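Sedar Countertop Teleop: data card

Simulated two-handed kitchen demonstrations, collected by remote control. Release 2, 9/3/25. 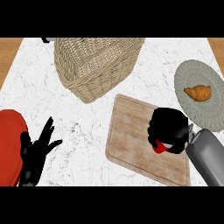
Head view from one episode. Right hand gripping a small red-and-white item over the cutting board; left hand open and holding nothing.

Summary

Sedar Countertop Teleop is a set of 2994 demonstrations of a simulated humanoid working at a kitchen counter. Every demonstration was driven by a person through the Prernier remote-control rig. There are no scripted or planner-generated episodes in the release. The intended use is imitation learning for two-handed manipulation, in particular policies that take a head view and joint state as input and give joint targets as output.

Contact: Rhea Bañez (data), Teodoro Lagman (simulator and assets), Orysia Sirko (operator training and review).

What is in an episode

An episode starts when the operator closes the foot switch and ends when they release it. Each one holds:

head view, RGB, letterboxed. The black bands at top and bottom are part of the stored image and are the same height in every episode. The loader crops them by default; set keep_bands to true if you want the stored pixels.
joint positions and velocities for both arms and both hands
commanded joint targets, as sent by the rig before smoothing
object poses from the simulator, one per movable object
a task string in plain English, written before the episode was recorded
an outcome flag: success, partial or fail

Object poses are for analysis and reward labelling. Results that use them as policy input should say so.

Collection

Four operators recorded the data in Siltadov. The operator wears a headset and a pair of tracked gloves. Wrist pose is mapped to the end of the arm by inverse kinematics, and finger bend is mapped to the hand joints with a per-operator calibration. Calibration files are in calib/ and are named by operator code. Please do not try to match codes to people.

Each operator did 100 practice episodes before anything was kept. Practice episodes are not in the release. Nestor Ignacio wrote the practice schedule, and a copy is in docs/practice.txt.

Operators were told to work at a steady pace, to use whichever hand was nearer, and to leave the other hand clear of the counter surface when it had no job. They were not told how to grasp. Grasp style therefore differs between operators, most of all on small items, where one operator pinches with two fingers and the others tend to wrap the whole hand. We consider this useful variation. If you need a single style, filter on operator code.

Scenes

All scenes share one counter layout family: a pale stone or wood top with kitchen objects placed on it. Surface texture, object choice, object pose and lighting are drawn at random at reset. Baskets, plates, boards and food items appear as both targets and distractors. The task string names only what is to be moved and where, so a good part of what is visible in any view has nothing to do with the task.

Objects may lie partly outside the head view. This is deliberate. The head does not follow the hands, and a policy that needs the full outline of an object will do badly on these episodes.

Outcome labels

The success flag comes from a pose check at the end of the episode. It was then reviewed by a person. In release 1 the pose check ran alone, and it passed episodes in which the object had been pushed into place with the forearm. Those are now marked partial. Tyra Nygård found the problem in December while training on release 1 and sent a patch for the check, which we have kept with small changes.

Failed episodes are included on purpose. They are in a separate index file, so a default load returns success only.

Splits

The test split has 100 episodes with object models that do not appear in training. There is no official validation split. For comparable numbers, use the first 1000 training episodes for the small-data setting and the full training index for the large one. The order of the index is fixed and already shuffled.

Known problems

Finger tracking drops out when the gloves overlap in front of the headset. The rig holds the last good pose, which shows up as frozen fingers followed by a jump. Affected steps carry hold = 1. We suggest masking them in the loss.

Contact between the fingertips and thin rims is poor. Plates can sink slightly into the hand before the grasp settles.

Dark hands over dark objects are hard to separate in the head view. Wrist cameras were left out of this release; the simulator state is stored, so they can be rendered after the fact with tools/rerender.py.

Commanded targets lead the measured joints by a delay that varies with load. Do not assume a fixed offset.

Two task strings contain the word "pot" where the object is a bowl. They are listed in errata.txt and will be fixed in the next release — the strings have been left alone for now so that hashes stay valid.

Not suitable for

Force control. No contact forces were stored, and the operators had no force feedback.

Claims about real kitchens. Everything was recorded in simulation, and we have not run a transfer test with this data.

Studies of operator skill. Four people is too few, and they did not all record the same tasks.

Loading

Unpack the archive and point the loader at the top folder. The index files are plain text, one episode path per line. Check the hashes before training; an incomplete download will load without an error and return short episodes.

Changes since release 1

Outcome flags reviewed, as described under Outcome labels. The hold field added. Practice episodes that had been included by mistake removed. Calibration files renamed to operator codes.

Licence and credit

Free for research use. The text is in LICENCE. If you publish with the data, cite the release number as well as the name, as figures from the two releases cannot be compared. Corrections go to Rhea Bañez, with the episode path and the step number.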